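Why Does a Plate Have a Rim?
Vosia for Young Readers – Things on the Table
Text: Gifty Asante

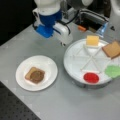

A round white plate with a wide, flat rim. The middle is shallow.

Take a plate from the cupboard at home and put it in front of you. Now close your eyes and move one finger slowly from the outside to the middle. First you feel the edge. Then, on many plates, comes a part that is flat or goes down only a little. After this your finger goes down a small slope, and at last it arrives in the middle.

Each of these parts has a name. The outside part is called the rim. The middle part, where most of the food lies, is called the well. It has the same name as the well from which people take water, but it is much less deep! Under the plate there is often a ring, and this is called the foot. Turn your plate over carefully and look for it.

What does the rim do?

The rim is a place for your fingers. When somebody brings you hot soup or beans with sauce, the hands can hold the rim and the thumbs stay out of the food. A wide rim gives more room for the thumbs than a narrow one.

The rim also makes a border. Sauce likes to run. In the well it runs until it meets the slope, and there it stops, if there is not too much of it. On a completely flat board the same sauce could run over the side and onto the table.

Some people use the rim for small things they do not want to mix with the dinner: a little salt, a fish bone, the stone of an olive. My grandmother put her plum stones there, one after the other, and at the end we said a rhyme over them.

Why are so many plates round?

Think of a potter who works with a wheel. The clay turns and turns, and the hands stay nearly in the same place. What comes out is round. People made dishes in this way for thousands of years, and we became used to the shape. In a factory a machine can press plates in other shapes too, so you can also find square plates and oval ones.

A round plate has no corners. Corners can be knocked in the sink, and then a small piece breaks off. We call this a chip. A round plate can get a chip as well, but it has no point that sticks out further than the rest.

And why white?

Plates come in every colour, but white is very common. On white you see the food well – a carrot looks very orange and a pea looks very green. You also see quickly if the plate was not washed properly. If one white plate breaks, it is often easier to find another that goes with the rest.

Deep or shallow?

A shallow plate is good for food which you cut, for example potatoes, an omelette or a pancake. The knife and the fork can lie low and they do not hit a high wall. For soup you need more depth, so we take a bowl or a soup plate. A soup plate is something between the two: it has a rim like a plate, but the well goes down more.

Try it yourself

You need:
3 plates or bowls which are not the same
a ruler
a cup of water
a spoon
a tray or a towel to put under everything

Ask a grown-up which plates you may use.

1. Measure across each plate, from one side to the other, through the middle. Write the number down.
2. Measure how wide the rim is. If there is no rim, write 0.
3. Guess how many spoons of water will fit in the well before the water touches the rim.
4. Now put in the water, one spoon after the other, and count.

When class 3 in Sestley did this, the smallest saucer took 9 spoons and the soup plate took 142. They needed a second towel.

Pour the water away and dry the plates with both hands. Was the widest plate also the one that took the most water? Draw it from the side, as if it was cut in half, and you will maybe see the answer in your drawing.

Words to remember

Rim: the outside part of a plate
Well: the middle part, a little lower
Foot: the ring under the plate
Chip: a place where a small piece is broken off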